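February
By Darcy MacLeod

Inès Royer wants shops to stop filling their shelves. She has been saying so to store owners for years, and now she sells the advice under a name, Skeltach, for $294 a visit. I went in with doubts and kept most of them.

Her rule is simple enough. One color to a column, columns straight, and nothing squeezed in beside them. "People read a shelf sideways, in blocks," she told me. "If the yellow runs into the red, they read nothing." I asked how she knew. "I watch them," she said.

Watching is not measuring, and I said that too. She pointed to a store whose owner cut the range from 900 items to 600. Did sales go up? "The owner was happier," Royer said, and moved on to talking about dust.

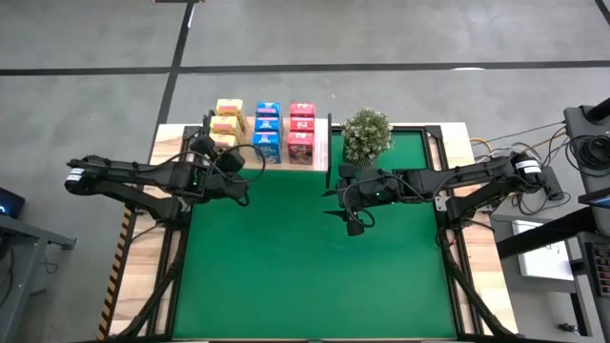

Yellow, blue and red boxes, stacked three high on a wooden shelf board.

It does look tidy. My trouble is that a corner shop has to hold soup, batteries and birthday candles, and those don't come in matching boxes. Royer waved this off. "Then put the candles somewhere else." Where? "In a drawer. Ask for them."

I wouldn't ask. I'd go home without candles, and I told her so.

She did give ground on plants. A small one near the goods is fine by her, as long as it stays small. "I used to say no to all of it," she said. "I was too strict."

She is still strict about price stickers, which she wants off the fronts of boxes by the time the doors open.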